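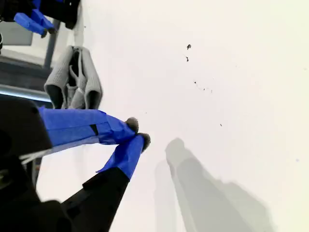
News – Home & Textiles

Simiyu opens its first knitwear care room, with free folding and mending sessions

13/12/2019 – Simiyu, the neighborhood clothing reuse shop, has opened a knitwear care room at the back of its Govach store. Visitors can bring in sweaters, scarves, hats and blankets, learn how to sort and fold them, and pick up basic mending skills at a shared table. Sessions are free and open to all ages.

The room has been in the works since May, when the shop finished sorting a very large spring intake: 3,000 donated garments, of which 1,016 were knits. Many were perfectly good pieces that had simply been stored badly – stretched on hangers, stuffed into drawers or left in a heap at the bottom of a closet.

"We love knits here, and we kept seeing lovely ones arrive with shoulders pulled out of shape," said Joyce Makori, manager of the Govach store. "A gray sweater that looks like nothing much when it is crumpled up can be somebody's favorite by the end of the afternoon. I am so happy we finally have a proper place to show people how to look after them!"

Each session seats eight people and starts with sorting by weight. Heavy knits are laid flat, smoothed by hand from the middle outward and folded in thirds, sleeves in first. Lighter ones are rolled. Anything with a loose thread or a small hole goes into the mending basket for the second half, which covers darning, re-securing a cuff and getting rid of pilling without thinning the yarn.

The pale work surfaces were chosen by Vandana Kashyap, who planned the room and teaches the mending half. "On a light table you can spot a dropped stitch in heather gray so much faster," she said. "I had been working on dark wood for years and I am never going back – it really is a pleasure to sit down to."

Storage boxes and mending kits for the room were supplied by Ilent, and the yarn comes from Zurnusus, which has given 400 small skeins in everyday colors, with plenty of grays, browns and navy. Visitors may take home whatever they need to finish a repair.

Finished pieces can go home with their owners or onto the shop's knitwear rail. Places are booked at the counter, and there is no need to bring tools. Moth-damaged items should arrive in a sealed bag.

Press contact: Joyce Makori, Simiyu, Govach store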